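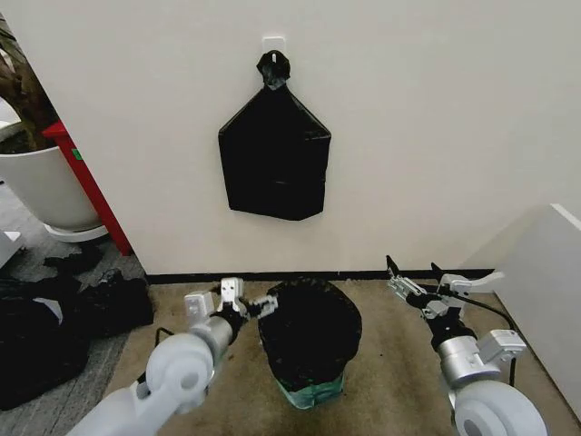 Two-arm bench, liner task. Bin with a liner over it, a second bag on the wall hook.

Gripper comparison at Grelthorpe: frequently asked questions

Last updated May 3, 2019

We receive many letters about our gripper comparison, and often the same questions come back. I have collected the answers on this page. If your question is missing, please write to the address at the bottom.

What do you compare?

Two parallel grippers, the Curkuveo and the Meinecke, on the same pair of arms with the same controller. Both have a similar opening width and both can be bought with plain metal fingers. We wanted to know which one is better for thin, soft material, and how much of the difference comes from the fingers.

Why bin liners?

A liner is cheap, it is the same in every country, and it is difficult. The film is thin, it slides, and it sticks to itself. A gripper which is excellent with wooden blocks can be quite helpless with a liner. We also tried tea towels in April, but almost every finger could hold them, so the results told us little.

Are both arms really necessary?

For this task, yes. With one arm you can lift a liner or push it, but you cannot open it over a rim in a controlled way. We made a small series with one arm and a fixed clamp on the other side. It was slow, and the clamp had to be moved by hand after every attempt, so we stopped.

How many attempts did you make?

483 in total, divided between the two grippers and 13 finger shapes. Not every finger shape was tried on both grippers. The table in the report says which ones were. 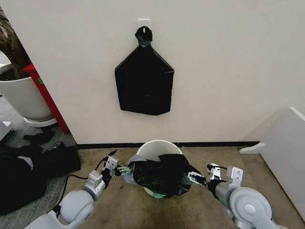
Grip force was the setting that gave us the most work. The makers give a force range for rigid parts, and with film this range is of limited use. If the force is too low, the liner slips out when the arms move apart. If it is too high, the fingertips cut small holes, and the liner tears from there. The most demanding moment is when each gripper holds one side of the bag and the plastic is stretched between them over the bucket, and it was for this moment that we chose the final value. We recommend you start low and increase in small steps, with a fresh liner each time.

Which gripper was better?

The Curkuveo held the film more securely with flat tips. The Meinecke was better at picking up one layer only, which matters when the liner is still folded. For opening and fitting I would take the Curkuveo. For separating bags from a pile I would take the Meinecke. I know that many readers wish for one name, but I cannot give it.

Did you try rubber on the fingertips?

Yes, two kinds. Soft rubber helped with the hold and made it harder to let go — the film stayed on the finger when the jaws opened. The harder kind was a fair compromise, but it wore down after over 8 hours of work and then behaved differently on the left and the right.

Where does the camera sit?

At head height between the arms, looking forward and down. We tested one more position, lower and to the side. Dark shiny film is not easy for any camera, and depth values on it are often missing. Diffuse light helped more than a better camera did.

Can I use the same settings with a different controller?

The positions, yes. The force values, only with care. Our controller from Stekthorpe reads the motor current and converts it, and another controller may convert it in a different way. Please check with a simple scale before you trust the number.

Do you lend the fingers?

We do not lend them, but we send the drawings without charge. Tell us which gripper you have, because the screw pattern is not the same.

Will there be a second report?

It is planned. It will be about fingers of unequal length, and about tying the bag when it is full. I do not wish to promise a date.

Whom can I contact?

Please write to Knut Wegener, Gripper Comparison, Grelthorpe. Letters in English or German are both welcome. An answer normally takes a week, sometimes more when we are at the bench.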